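About Fevow

Fevow supplies storage and shelving systems to workshops, schools and municipal depots. The company was formed in Ginville and opened a second branch at Zakholm in November of its third year of trading. Both branches carry the full catalogue and cut uprights to length on site.

What we supply

The standard range consists of boltless steel bays in 11 widths. Bay depth is 400 or 600 mm. Uprights are punched at 50 mm centres, and shelf levels can be changed without tools. Rated load is 65 kg per shelf for the light range and 800 kg per bay for the medium range, evenly distributed. Loads above these figures require a written quote.

Colour and finish

All components are powder coated. Uprights are stocked in black and grey, shelves in yellow, grey and white. Other colours are made to order and cannot be returned.

Installation

Our own crews install within the Ginville and Catacutan districts. Elsewhere, bays are delivered flat with fixings and a printed assembly guide. Floors must be level to within 5 mm over the length of a run. Any run placed against a plasterboard wall should be anchored to the studs.

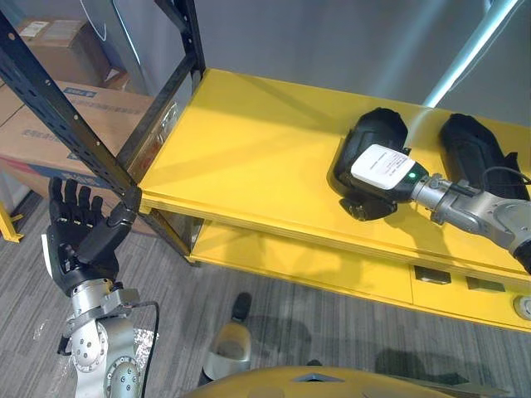

Spare parts

Over 1,000 part lines are held at Zakholm, including clips, footplates and beams for discontinued ranges. Quote the code stamped on the upright when ordering.

Page revised July 2021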